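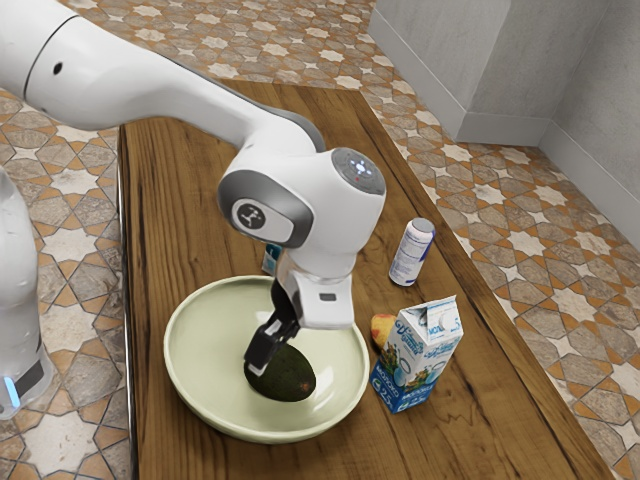

Sarnum recipe notes, data card

Sarnum is a small set of home recipes written down by Rukhsana Soomro and typed up by Zarmeena Lashari. Last updated 2023-10-16.

What is in it

There are 146 recipes in one CSV file, one row each. Of these, 24 are chutneys and raitas and 29 are breads. The rest are mostly lentils, rice and vegetables.

Columns

id: number, never reused
title: as written in the notebook
serves: blank if the notebook doesn't say
method: free text, steps split by semicolons
source: notebook page
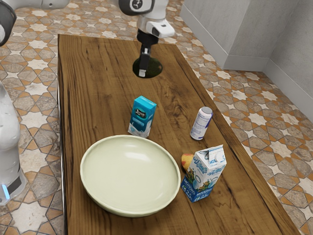
Wooden table, long side.

Known problems

Cup sizes vary. Rukhsana used a tea cup up to page 40 or so and a measuring cup after that. We haven't converted anything. Oven temperatures are in Celsius, apart from 2 rows marked "gas". Spellings of dish names follow the notebook, so search for both "dal" and "daal".

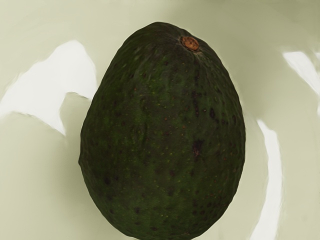

Avocado, dark skin with the stem scar near the top.

Changes

July: Naveed Lashari merged the duplicate pickle rows and fixed the page numbers.
October: Bleddyn Kneath added the serves column.

Use

Free to copy and change. Please keep Rukhsana's name with the recipes. Send corrections to Danish Jatoi, with the id of the row.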